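4. Registro de la delegación diplomática

Esta sección explica cómo dar de alta a una misión visitante en Keda, el sistema de protocolo que utiliza la Oficina de Relaciones Exteriores de Wiststead. Revisado el 16/04/2026.

Antes de empezar, tenga a mano la nota verbal de la embajada y la lista definitiva de integrantes. El módulo admite hasta 52 personas por delegación.

4.1 Crear la ficha

1. Abra el menú Misiones y pulse Nueva ficha.
2. Escriba el nombre oficial del país en español. No use siglas.
3. Seleccione el rango del jefe de misión: embajador, encargado de negocios o enviado especial.
4. Adjunte la nota verbal en PDF.
5. Pulse Guardar. El sistema asigna un número de expediente de 13 cifras.

Nota: el número de expediente no se puede modificar. Si el país se ha elegido mal, anule la ficha y cree otra.

4.2 Orden de precedencia

1. En la pestaña Precedencia, introduzca la fecha de presentación de cartas credenciales.
2. Compruebe el orden propuesto. Los encargados de negocios figuran siempre detrás de los embajadores.
3. Para cambiar una posición, arrastre el nombre y escriba el motivo (máximo 200 caracteres).

PRECAUCIÓN: los cambios de precedencia se envían de inmediato a la sala de prensa. Una vez enviados, solo puede retirarlos la jefatura de protocolo (Elsie Hollis o, en su ausencia, Danang Lubis).

4.3 Declaraciones públicas

1. Cargue el texto en el idioma original y la traducción en campos separados.
2. Marque Embargo si la declaración no debe publicarse antes de la reunión bilateral.
3. Solicite el visto bueno de 2 revisores.

4.4 Efectos personales de la delegación

1. Abra Anexos > Efectos y pulse Añadir prenda u objeto.
2. Indique color y tipo con palabras sencillas.
3. Suba las fotografías y pulse Cerrar anexo.

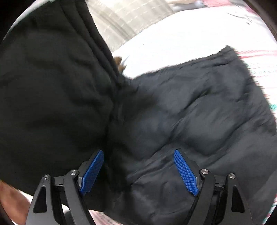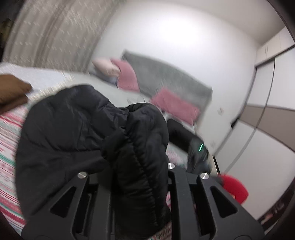 Fig. 7. Chaqueta acolchada negra, dos vistas.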